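4. Connecting the controller board

Last updated: 1 September 2018

This section covers wiring the Dreltik irrigation controller to the valve lines and the supply. Read it through once before you start. Fitting the wall bracket is covered in section 3.

CAUTION: Switch off the supply at the breaker and lock it off before you open the cover. The valve lines are low voltage, but the supply terminals are not.

1. Remove the two cover screws and lift the cover straight up. Keep the screws.

2. Check the label inside the cover. If it says Edholm, you have the older board and need the wiring sheet for that model.

3. Feed the valve cable through the left entry hole. Leave 5 inches of slack inside the box.

4. Strip each valve wire back a quarter inch. Twist the strands so that none stick out. 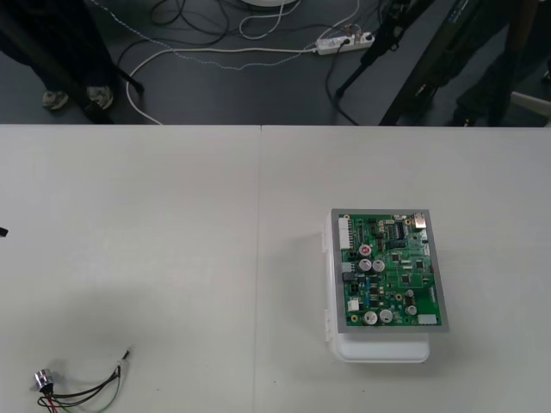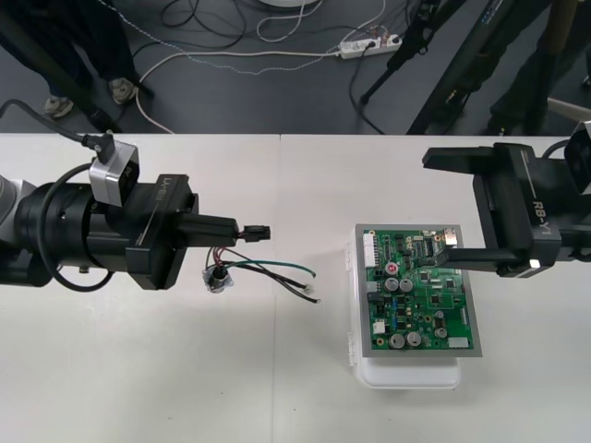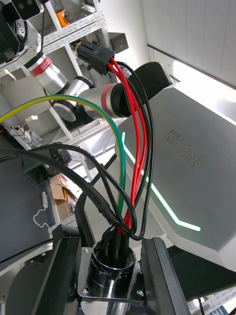

Plugs, wires and boards should never be handled with the power on. 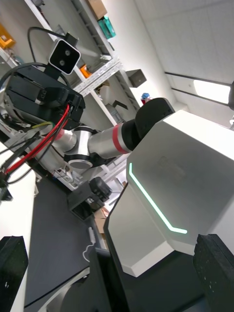 Reading time: 2 minutes

5. Push the common wire into the terminal marked C. Tug it lightly. If it comes out, strip it again and refit it.

6. Connect the valve wires to terminals 1 to 13 in the order you want the zones to run. Write the zone names on the card inside the cover — you will need them when you set the schedule.

7. Connect the ground wire first, then neutral, then live. Tighten each terminal screw until it stops, but do not force it.

NOTE: Wire runs longer than 500 feet need the heavier cable listed in the Negussie parts sheet. On thinner cable the far valves may open slowly or not at all.

8. Refit the cover and turn the supply back on. The display shows 74 for a few seconds, then the clock. If it stays on 74, switch off and check the common wire.

9. Run each zone by hand for one minute. Walk out and look at the heads while the zone is running.

CAUTION: Do not leave the cover off outdoors, even for a short time. Damp on the terminals is the most common fault we see at the Stotwood repair desk.

If a zone does not start, swap its wire with one that works. If the fault moves with the wire, the problem is in the valve or the cable run. If it stays at the terminal, the board needs to come back to us. Send it to Anong Jitpraphai, Stotwood Repairs, with the serial number and a short note of what you tried.

Setting the clock and the watering days is covered in section 5.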